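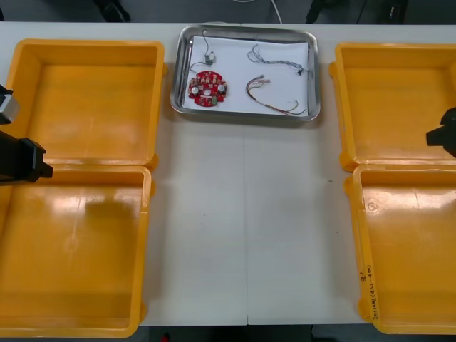

Mixed stock is the costliest thing in a small parts store, according to Eglė Grigaitė, who runs component sorting at Pollance. Her method needs little equipment. Parts go first into a shallow steel tray lined with white paper, with yellow bins to either side, two and two. "A bare steel floor throws glare, and small connectors vanish in it," she says. The sheet is changed every 300 parts, or sooner if it creases. Bins must be empty at the start of a batch – she checks the corners by hand.

A batch is 48 bags, all from one supplier. Grigaitė does not allow two suppliers on the same table. "Their connectors look alike until you try to mate them."

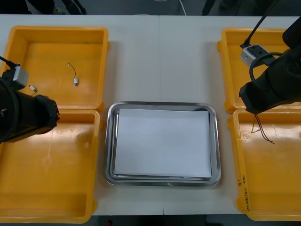 Raimonds Vanags would go further and give connectors with wires attached a bin of their own, as the leads catch on everything else. Grigaitė agrees for long leads. "Under 20 millimetres I leave them together."

Last updated: December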